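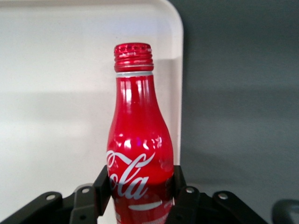 Picking up a bottle is the chore people ask about most, and a two-finger gripper can do it now if you set it up with care. Putting away a whole bag of groceries is still beyond it. These steps are for the Stekari arm, but most small arms work the same way.

1. Stand the bottle upright with 6 inches of clear space on each side.

2. Open the fingers all the way and bring them in level, one on each side of the body. Stay off the neck. It is narrow, and the bottle will swing.

3. Close slowly until both fingers touch. Aluminum dents, so start at the lowest force setting and go up one step at a time.

4. Lift an inch and wait. If the bottle slides, set it down and grip closer to the widest part.

5. Move it to the shelf at low speed and let go only when the base is resting flat.

Shiny metal can confuse the camera. If the arm keeps missing, move the lamp before you change any settings.

We ran this 600 times in the Grikwood kitchen and had 179 failed grips, most of them with the bottle too close to a wall. A person would do better half asleep. Screw caps are a separate problem, and our arm can't open one without a second hand to hold the bottle.

Written by Shahzad Marwat, 13/01/2019

Contact | © Grikwood | Back to top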